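Eels, again

So I went back to the river at Foveck in February, which anyone sensible would have told me not to do, and I've come home with wet socks and a head full of eels.

You might remember I've been helping with the elver pass at the old weir since last spring. It's a sloping trough lined with bristles, with a trickle of water running down it, and the young eels wriggle up through the bristles and drop into a holding tank at the top. We count them, write the number down and tip them in above the weir. Our best night last year was 152. I was so pleased I rang my sister, who asked if I'd been drinking.

Then I got talking to a man in the café at Ballel who fished that stretch as a boy, and he said they used to scoop them out by the bucket. Buckets! He reckoned 500 in one go was a poor evening. I know you have to be careful with fishermen and numbers, but his old club logbook says much the same thing, and he let me sit and read it for most of the afternoon.

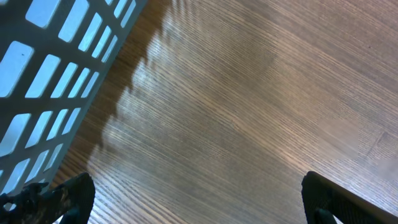
What got me about the logbook was how dull they found it all. Page after page of trout, with weights and flies and the state of the water, and then "eels, plenty" scribbled at the bottom as if they were a nuisance. For 12 years it's "eels, plenty" and then it's "eels, some" and after that they just stop being mentioned. I'd love to know if anyone noticed at the time.

Anyway, the Clanodum pumping station is due new screens this year, with gaps small enough to keep the grown eels out on their way back to sea. I'm very happy about this! I've moaned about those pumps on here for ages. The pass needs new bristles too, and I've promised to do them before the run starts, so if you've got waders and a free evening, do shout. It's cold and you'll smell of river, but there's a flask.

Comments

marshwren: We had them in the ditch behind our house when I was little. Haven't seen one in years. Is the weir path open yet?

Tidepool10: Would love a look at that logbook. Does it go as far as the Qian bridge?

marshwren: Also I have waders. Size 10, one slow leak.

Email me using the contact page | © Mud and Minnows | Back to top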